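Setting up a table-clearing task in Flollton, start to finish

By Ha-rang Do
Updated May 2025

This tutorial takes you from a calibrated two-arm station to a working table-clearing task. It assumes you have finished the install guide and that both arms home without errors. You will need Flollton's task runner, the Cindness segmentation package, and a head camera that publishes color and depth on the same clock.

The commands are the same for one arm or two. Where the two-arm setup differs, the step says so.

Before you start

Check that the head camera transform is current. If the camera mount has been touched since the last calibration, run the calibration again. A small tilt at the head turns into a large error at the far edge of a table, and the planner has no way to know.

Check the joint limits file too. The default one allows the elbows to swing inward far enough to touch. Copy limits_pair.yaml over it if you are running two arms.

Step 1. Create the task folder

From the workspace root, run:

flollton new clear_table --arms both

You get a folder with three files: task.yaml, scene.yaml and classes.txt. Most of your work goes into scene.yaml. Leave task.yaml alone until Step 5.

Step 2. Fit the table plane

Start the camera node, then run:

flollton fit-plane --samples 40

The tool collects 40 depth images, drops the pixels with no return, and fits a plane to what is left. It prints the plane height in the base frame and a residual. Write the height down. If you run the fit twice and the two heights don't agree to within a few millimeters, look at your lighting first. Glossy tabletops give bad depth under a ceiling lamp, and closing the blinds does nothing for that. Moving the lamp or turning it off does.

Patterned tops cause a different problem. The depth is fine, but the color segmentation picks up veins and blotches as objects. Set plane_mask to depth in scene.yaml so that color is ignored for anything lying flat on the plane:

plane_mask: depth
min_height_mm: 4

Raise min_height_mm if you still get false objects. Don't go over 8 or you will start losing cards and phone cases.

Step 3. Draw the workspace polygon

Open the polygon tool with flollton edit-workspace and click the table corners in order. Pull the front edge in toward the middle of the table by the width of one gripper. The arms have to cross that edge on every reach, and the collision checker is stricter there than it needs to be if the polygon runs right up to it.

Things that stick out past the table need a decision. An open carton hanging over a corner is partly inside the polygon and partly outside, and by default the runner skips any object whose center falls outside. If you want it handled, set overhang: include. If you want it treated as an obstacle, set overhang: avoid. Kyung-tae Maeng's advice is to use avoid until everything smaller has been cleared without a fault, and I have followed it here.

Step 4. Set up the object classes

Open classes.txt. Each line is a name, a grasp type and a force limit. The starter file covers bottles, boxes, flat items and stands. A few notes on the ones that give trouble:

Clear plastic. Depth goes straight through it. Add the flag rgb_edges to the line and the segmenter will use the outline from the color image, then place the object on the table plane. This works for flat clear things such as phone cases. For bottles, the label gives enough depth to find the axis, so use the flag label_axis.

Flat paper. Use the slide_to_edge grasp. The gripper presses down, drags the item to the edge of the table and pinches it there. It needs a free stretch of edge at least as long as the item.

Open boxes. A flap that sticks out is read as part of the box and throws off the grasp center. The flag trim_flaps cuts off any thin region that is attached along one side only. Myung-ja Joo wrote it for shipping cartons, but it does well on small product boxes too.

The pretrained Cindness weights were trained on 1,530 labeled tabletops. Fine-tuning on 100 of your own is enough for a home or office table. We labeled 484 for our station and saw no gain from the later ones.

Step 5. Assign the arms

In task.yaml, set the rule for which arm takes which object:

assign: nearest_base
tie_break: left
handoff: off

With nearest_base, objects left of the center line go to the left arm and the rest go to the right. Anything within the tie band, 6 cm by default, goes to the arm named in tie_break. Leave handoff off for now.

Set the ready pose for each arm as well. The grippers should wait low and in front of the table, clear of the objects, so the head camera has an open view of the top. Check for cable slack at this pose. The cable should keep a loose arc along the outside of the arm and never pass between the two.

Step 6. Check the first view

Put the arms in the ready pose and run flollton preview. Compare the list of detections with what is really on the table. On our test layout, the hard items were the clear case and folded card near the front left, then the long white box with its end flap out in front of the water bottle. The flattened shipping box at the front right corner should show up as an obstacle. 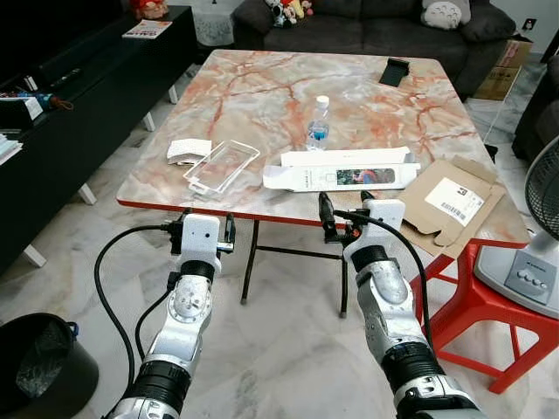 Step 7. Run a dry pass

Start the task with motion planned but the grippers held open:

flollton run clear_table --dry

Each arm moves to its pregrasp point, pauses for two seconds and goes back. Keep a hand on the stop button and watch the gap between the forearms when both reach for the middle. If the runner prints PAIR_HOLD, one arm is waiting for the other to get out of the way. A few of these are normal. If you see one on every object, widen the tie band.

Step 8. Run it for real

Drop the --dry flag. Start at quarter speed with --speed 0.25 and go up once you have had three passes with no faults.

Common errors

PLANE_DRIFT: the table has moved or the camera has. Repeat Step 2.

NO_EDGE: slide_to_edge could not find a free stretch of edge. Clear it by hand or change the item's grasp type.

GRASP_WIDTH: the object is wider than the gripper opens. Check whether a flap was left in the mask.

Thanks to Kazimiera Bielecka for the corrections to Step 4.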